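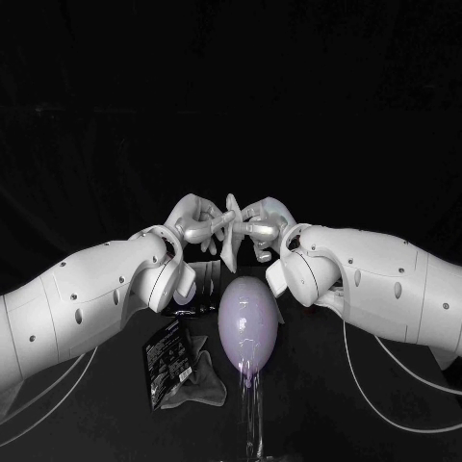
4. Séquence bimanuelle « masque sur ballon » (banc Olszewski)

Dernière mise à jour : mardi 24 août 2021

Cette section suppose que la 3 est faite (alimentation, réseau, arrêt d'urgence testé). Si pas fait, retour section 3. Pas de raccourci.

Objet : enregistrer des démonstrations téléopérées à deux mains sur objets mous, puis les rejouer avec la politique apprise. Protocole commun Plalirstead / Clotlow, même table, mêmes objets, sinon les résultats ne se comparent pas.

4.1 Avant de commencer

1. Table nue, surface mate noire, essuyée. Fond noir tendu jusqu'en bas. Plis légers tolérés, jour entre deux pans non.
2. Câbles des bras : passer dessous, laisser du mou, boucle vers l'extérieur. Jamais en travers de la zone centrale.
3. Lancer Grekalcombe, charger le profil « mains », attendre les deux voyants verts à l'écran.
4. Mettre les bras en position repos. Vérifier que les doigts s'ouvrent complètement, un par un, pouce en dernier.
5. Régler la limite de force des doigts sur 5 (échelle interne). Au-dessus de 8 le film marque.

Attention : mains hors de la zone dès que les moteurs sont sous tension. Même pour remettre un ballon droit. Arrêt, puis main.

4.2 Saisie et étirement du masque

Objet mince, froissé, qui change de forme à chaque prise : c'est le cas difficle du protocole et celui qui nous intéresse. Pas de modèle 3D, pas de pose de référence. On annote seulement les points de contact et l'instant où les deux mains tiennent.

1. Présenter le masque à la main gauche, prise par le bord haut.
2. Amener la main droite sur l'autre coin haut. Pincer, ne pas tirer encore.
3. Écarter lentement jusqu'à ce que le bord haut soit tendu.
4. Tenir. Valider « étiré » au pédalier.
5. Relâcher la gauche d'abord.

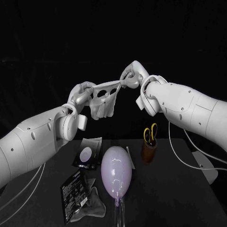 Le critère de validation a changé depuis février. Avant on demandait la feuille entière à plat, infaisable, on jetait la moitié des essais. Maintenant : bord haut tendu entre les deux mains et les deux ouvertures des yeux visibles, ça suffit. Le bas peut pendre et rester froissé, on valide quand même. Un œil replié dans la matière = essai à refaire, code d'échec M2. Masque déchiré = code M3 et on change de masque, on ne finit pas la série avec.

Note : ne pas « aider » en secouant les poignets. Ça marche en téléop, la politique l'apprend, et au rejeu elle secoue tout, y compris les sachets.

4.3 Dépose sur le ballon

1. Ballon au centre, extrémité étroite vers l'opérateur, bande ou tige transparente dans l'axe.
2. Approcher par le haut. Main gauche en contact léger sur le flanc, main droite ouverte en face.
3. Descendre sans appuyer. Le ballon roule facilement, corriger avec la gauche seule.
4. Lisser du centre vers les côtés, bout des doigts uniquement.
5. Dégager les deux mains en même temps. Attendre l'immobilité avant de valider.

Attention : les surfaces brillantes (ballon, film transparent) renvoient l'éclairage. Si l'estimation de profondeur saute, baisser la lampe de gauche. Ne pas toucher à l'exposition en cours de série !

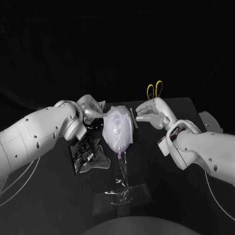
6. Si le ballon est parti de plus d'une largeur de doigt, code B1, replacer et recommencer au pas 2.
7. Si une main reste accrochée à la matière, ouvrir les doigts à fond, compter deux secondes, puis remonter à la verticale. Pas de rotation du poignet.

Le rejeu se fait sur positions légèrement décalées, tirées au sort par Grekalcombe. Laisser faire. Ne pas recentrer à la main sous prétexte que « ça va rater », c'est justement ce qu'on mesure.

4.4 Sachet et ciseaux

Tâche plus longue, deux rôles différents pour les mains. À enregistrer à part, pas à la suite du masque.

1. Main gauche : prendre le sachet, le lever, face imprimée vers la caméra de tête.
2. Main droite : saisir les ciseaux par les anneaux. Vérifier la prise avant de lever.
3. Amener les ciseaux vers le sachet, jamais l'inverse.
4. Marquer un arrêt face à face, les deux objets tenus. Valider « prêt ».
5. Reposer les ciseaux d'abord, le sachet ensuite.
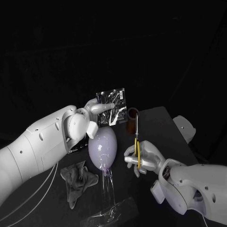
Fig. 4-4. Sachet tenu à gauche, ciseaux à droite, pointes vers le haut.

Attention : lames et ballon gonflé sur la même table. Garder les pointes au-dessus ou derrière, ne jamais redescendre à l'aplomb du ballon. Ballon percé = arrêt, ramasser tous les morceaux, code B4.

Note : le code-barres du sachet peut être visible ou non selon la prise, pas un critère.

4.5 Volume et découpage

- 200 démonstrations pour le masque, 100 pour sachet et ciseaux.
- Pause tous les 8 essais, retour position repos, recalage des doigts.
- Rejeter à chaud si l'opérateur a hésité trop longtemps ; ne pas couper après coup dans le fichier.
- Les échecs sont gardés, avec leur code. Un dossier sans aucun échec sera renvoyé.

4.6 Fin de session

1. Bras en repos, doigts ouverts.
2. Couper les moteurs, puis seulement l'ordinateur.
3. Ranger les ciseaux pointes en bas.
4. Exporter vers le dossier commun, verifier la taille des deux flux vidéo. Si l'un est nettement plus petit, image perdue en route, le noter dans le journal.

Suite : section 5, entraînement et rejeu.

Ce site utilise des cookies pour mesurer la fréquentation de la documentation. Accepter | Refuser | Paramétrer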